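Gripper closes on the table instead of the packet — tabletop clearing task

Forum > Manipulation > Faults and safety

hyun_bench
Posted Thu 27 January

We run a two-arm table clearing task at Fondmont. The arms pick up small flat things and put them in a plastic container. Since we moved to the Baller 3 fingers, the right arm has been driving its tips into the wood. Twice it hit hard enough to trip the joint torque limit and drop the whole cell into a protective stop. The second time, one fingertip came back with a chip in it.

The log shows a commanded height 3 mm below the tabletop. I have redone the table plane calibration and get the same number. Controller is a Lastbridge, firmware build 796.

lowpass
Reply 1

Did you update the tool length when you changed fingers? Sounds like it's still using the old one.

hyun_bench
Reply 2

Yes, on both arms. I measured them off the flange with calipers.

Work area, one view from beside the table and one from the wrist:

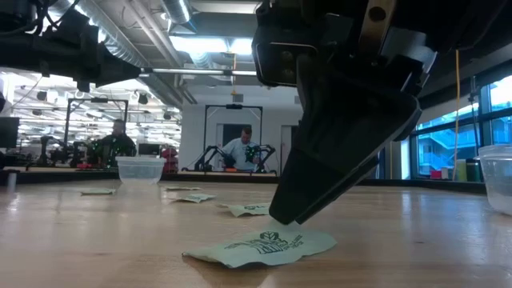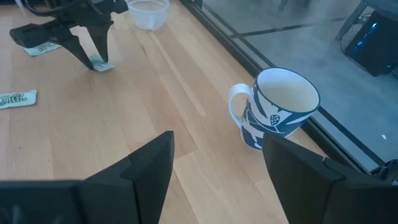
Reply 3
tern_and_bolt

I don't think it's tool length. The tabletop in the first one is shiny, with the ceiling lights reflecting toward the back. Depth cameras do badly on that. You get holes or false low points, the planner fits its grasp height to them, and down it goes.

Reply 4
lowpass

Disagree. Glare would give you scatter, and he has the same 3 mm every time. A fixed offset is a setup error. Check whether the controller has a second tool table for the planner. Ours did, and it wasn't the one on the screen.

Reply 5
Omprakash Rathore

Whichever it is, please stop running it at full speed until you know. Set a hard floor in the controller, above the wood, and drop to 60 percent. A chipped fingertip can throw a piece. How close do people stand when it runs?

Reply 6
hyun_bench

Nobody reaches in while it's moving, but there's no fence on that side. Floor is set now and I've cut the speed.

lowpass was right about the second tool table. The planner still had the old finger length for the right arm. I fixed it and ran 60 picks with no stops. Some 3 of them closed above the packet and missed, all toward the back where the glare is.

Reply 7
tern_and_bolt

So there is a glare problem too. Put a matte mat down.

Reply 8
lowpass

Or the floor is set too high. Lower it a little before you go buying mats.

Reply 9
hyun_bench

Will try the floor first, still at reduced speed. New fingertip is on order.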